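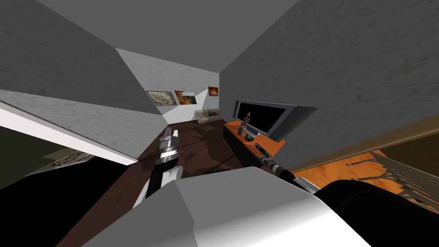 Page last changed: 2021-09-17

Search this book Enter keyword Go

Chapter 8
Rooms, Passages and the Use of the House

The earlier chapters of this book dealt with the house as a structure: its foundations, its walls, and the materials from which they are made. This chapter turns to the arrangement of rooms inside those walls. The plan of a house decides who meets whom, how far a sound will travel, and which parts of the day can be spent alone. It also records what the builders thought a household was.

In many older houses of modest size, rooms opened directly into one another. A person going from the kitchen to the farthest bedroom passed through every room on the way, whether or not it was occupied. Privacy was a matter of time and custom. One waited, knocked, or went outside and came in by another door. Beds were curtained partly against cold and partly against the people who walked past them.

The passage changed this arrangement. Once a house had a corridor, each room could be given a single door and a single purpose. Waltraud Hollmann, whose survey of farmhouses in the Jillby district is used throughout this chapter, found that the passage was often added long after the house was built, by taking a strip of floor from the largest room. Owners gave up space they could sit in for space they could only walk through. Hollmann treats this as the clearest evidence that privacy had become something worth paying for.

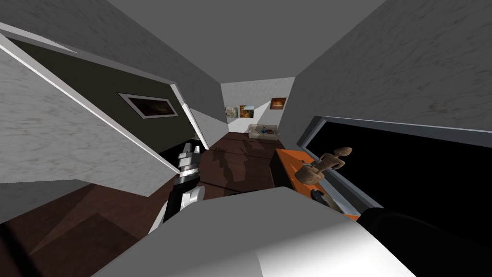
The passage had costs of its own. It had to be heated or else left cold, and in most of the Jillby houses it was left cold. It seldom had a window and took its daylight from the rooms on either side, so that closing the doors for privacy also made the passage dark. Builders answered with glass panels above the doors, with pale paint, and in a few cases with a small window set at the far end.

Farhad Zarei has argued that the passage also altered the front room. When family members no longer had to cross it, the room could be kept in order for visitors, and the better furniture was moved there. In the town of Cullbridge, where Zarei worked from household inventories, the front room commonly held the best chairs and the clock - and was used on very few days of the year. Daily life went on in the kitchen. Only with cheaper heating did families begin to spend their evenings in the front room, and the word "parlor" gave way to "living room."

More recent plans have moved in the opposite direction. The open plan removes the walls between kitchen, dining area and sitting area, and with them much of the passage. Students should note that this is not a simple return to the older house. Bedrooms and bathrooms have kept their doors. What has been opened is the shared part of the dwelling, and the division between shared and private space is sharper than before.

Section 8.1 explains how to read a floor plan and introduces the symbols used in this book. Section 8.2 examines the Jillby survey in detail, with 16 redrawn plans. Section 8.3 takes up the Cullbridge inventories. Readers who have not studied the discussion of load-bearing walls on page 106 should do so before going on.

Key terms: enfilade, passage, parlor, open plan, threshold

Shares: 16 | Comments: 2

Wyn Samuel
Is the Hollmann survey available in full anywhere? Our library has only the first volume, and the plans are in the second.

Iresha Hettiarachchi
I assign this opening together with Section 8.1. My students draw their own homes from memory first, and most of them leave out the hallway.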